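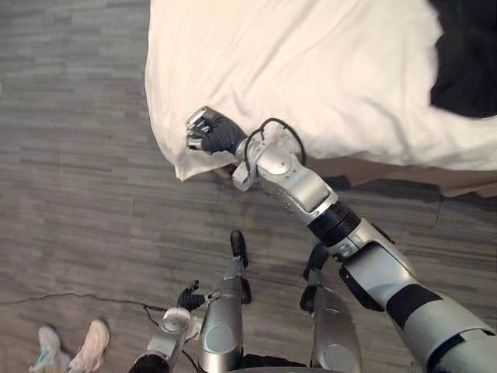
Sol gris et tissu de lit blanc, côté lit

Forum > Entreprendre > Bourses et premiers financements
Sujet : Savirance ouvre ses bourses aux projets sans associé, qui tente ?

rkoller
Publié le samedi 9 août 2025
Bonjour à tous ! Je viens de lire le nouveau règlement de Savirance et je suis ravie : on peut enfin déposer un dossier seul, sans cofondateur, et sans société déjà créée. 3000 euros par projet, 26 projets retenus, et aucune prise de parts. Pour quelqu'un comme moi qui bricole son logiciel de planning pour petites écoles de musique le soir après le boulot, c'est énorme. Il y en a parmi vous qui déposent ?
Regula

anh_thai
Moi ! J'ai commencé le dossier hier soir et je l'ai presque fini -- neuf questions, des réponses courtes, pas de plan financier sur cinq ans à inventer. Ça change de Kodavis, où j'avais passé tout le mois de juin à remplir des tableaux (pour un refus en deux lignes, merci bien).

jrainer
Je vais faire le rabat-joie. 3000 euros, ça paie quoi ? Un peu d'hébergement, un logo, un comptable si on le trouve gentil. Et en échange il faut aller à toutes les soirées de restitution. Je préfère trouver trois clients.

rkoller
Mais Jonas, l'un n'empêche pas l'autre ! Avec cette somme je peux prendre mes vendredis pendant l'automne et aller voir les écoles une par une. C'est justement comme ça que je compte les trouver, mes clients :)
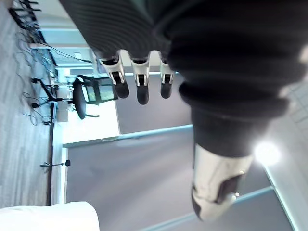
Selina Haslinger

J'ai eu la bourse l'an dernier avec Manumetti, quand il fallait encore être deux, et je la recommande les yeux fermés. L'argent est parti vite, je l'admets, mais les rencontres, quel bonheur ! On m'a présenté ma première cliente payante à la deuxième soirée. Un conseil pour la question 4 (« Qui utilisera votre produit ? ») : citez de vraies personnes à qui vous avez parlé, avec ce qu'elles vous ont répondu, même si ce n'est pas flatteur. Ma première version était pleine de chiffres de marché et ma relectrice me l'a rendue avec un grand trait au travers.
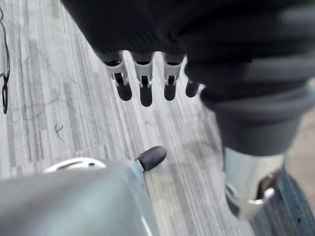
Et pour les soirées, Jonas, il y en a quatre dans l'année et on peut en manquer une. Franchement ça va, on mange bien en plus !

jrainer
Quatre, d'accord, j'avais compris une par mois. Je reste sceptique sur le montant. Chez Najjar ils donnent 1000 euros seulement, mais avec un bureau, et un bureau en ville ça vaut plus que la différence.

beat.imhof
Pas si on travaille bien chez soi. J'ai eu le bureau Najjar, j'y suis allé deux fois. Par contre, attention : relisez l'article sur le cumul, j'ai l'impression que les deux aides s'excluent la même année.

anh_thai
Je confirme, article 7, pas de cumul. Du coup je choisis Savirance sans hésiter. Regula, on s'échange nos dossiers pour relecture ?

rkoller
Avec grand plaisir, je t'envoie le mien en message privé dès que la question 4 est réécrite !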